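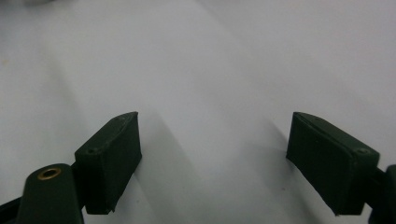
Bench tips for hand-held gripper recordings

Pads, screws and inserts

Check the finger pads before every block of recordings. On our dark green pads the bottom edge of the covering goes ragged first. Trim loose threads with nail scissors and leave the rest alone. Pulling a thread opens the seam.

The pad screws sit in small recessed holes on the top face. Turn them with a hand driver until they stop, then no further. If a screw keeps backing out, put a drop of removable thread locker on it and leave it overnight. Keep thread locker off the plastic.

The brass insert in the arm is heat-set. If it spins, take the arm off and reseat the insert with a soldering iron at low heat, pressing straight down. Glue did not last on any arm we tried it on.

Wipe the pads with a damp cloth, no solvent. Alcohol left the surface slick and changed the results for the rest of that day.

The table

A plain white surface is easier to work with than wood grain when the object is small. Go over it with a dry microfiber cloth between blocks. Crumbs and lint show up in the recordings as clearly as the objects do.

One lamp from the side leaves long soft shadows next to the fingers. We kept them. Kha Đồng ran the same task with two lamps and a diffuser, and the policy trained on those recordings did worse in an ordinary kitchen with the blinds half open.

Opening the fingers

Start each recording with the fingers spread wide and nothing between them. Hold still, then move. Recordings that began with the fingers half closed were the largest single group we had to throw out.

What the pad test showed

Hằng Giáp and Pak-hei Huang compared worn pads with new ones on the Cedik task set (cups, spoons, folded dishcloths). The full set was 3000 recordings, made by the same people on the same table. The policy trained on worn-pad recordings finished 71 percent of the test runs. With new pads it was 2 points higher, too small a gap to justify a fresh pair each week. Mixing the two kinds did no harm.

Spoons were the exception. A worn edge catches under the handle and lifts it early - see the Otow notes for the failed runs. For thin flat objects, use pads with a clean edge.

Storage

Hang the gripper with the fingers open. Do not leave it in a hot car.

Last edited Jun 12, 2022, Tâm Vũ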